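Upstairs workroom: carpet and cables

The upstairs workroom at Fakelska will be closed on Sunday while the carpet is cleaned. The cleaners, Mulon, start at eight in the morning and need the door kept shut until the evening. The stairs, the kitchen and the ground floor rooms stay open as normal.

We looked at taking the carpet up altogether. Corinne Kasprzak got a price for vinyl from Egilsson, and it came in well over the 2000 we had set aside for floors this year. The carpet is sound apart from the worn strip by the door, and several people who work up there said they would miss it in winter. It also keeps the noise down for the office underneath. Cleaning the whole room and patching the strip comes to 174, so we are doing that.

Please clear the floor by Saturday night. Bags, boxes, spare chairs and the parcels that have been building up under the window should go in the store cupboard or home with you. Anything on top of the work surfaces can stay where it is. The frames with metal legs are too heavy to shift and Mulon will clean up to them and between them.

Cables are the other job. Plenty of them run down beside the legs and hang in loops close to the floor, and the cleaning machine will catch them. Delphine Lyons has bought a bag of 200 reusable ties, which are in the top drawer by the light switch. Take what you need. Tie each bundle to the upright it runs beside, high enough that a foot or a hoover head passes under it, and leave some slack at the top so that plugs are not pulled. Do not tape anything to the carpet. The old tape took Otis Achterberg most of an afternoon to scrape off and there is still a mark from it near the radiator.

If you are not sure which cables are yours, ask Otis before you unplug anything. He has labelled the sockets along the back wall and has a list.

The lights in that room have also been raised again. The area by the work surfaces is dim and the floor is mostly in shadow, which does not help when you are looking for a dropped screw. Corinne is asking for two more lamps and we will report back in the October issue.

Questions about the closure should go to Rosalind Dvorak at the front desk. 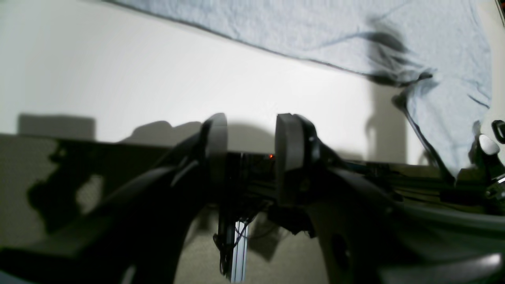 Carpet, rail and hanging cables at the work surface, upstairs workroom.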